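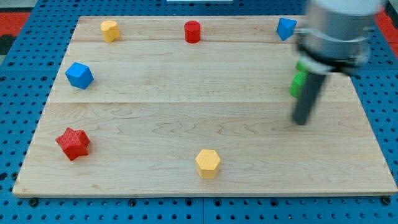
What size should I make a play board for wooden shape blocks, and what do I finish it with?

Phúc Hồ
I've got a few wide planks of pale timber left over and want to join them into one board for my daughter's blocks. She has cylinders, cubes, triangular prisms and so on, mostly 4 cm across. It will live on a low table and get put away at night.

Chiến Phùng
Go for 80 cm by 50 cm if the planks allow it. Smaller than that and the blocks end up on the floor. Glue the long edges, clamp overnight, then sand the top flat – the joints are where a cylinder will wobble. Take the sharp corner off the front edge. For the finish, use a food-safe oil, two thin coats, and leave it a good week before she plays on it. Mine is 67 cm long and I wish I'd gone bigger.

Trestov
varnish is fine too, just check the tin says toy safe. mine has lasted 9 years. Put felt pads underneath or it slides about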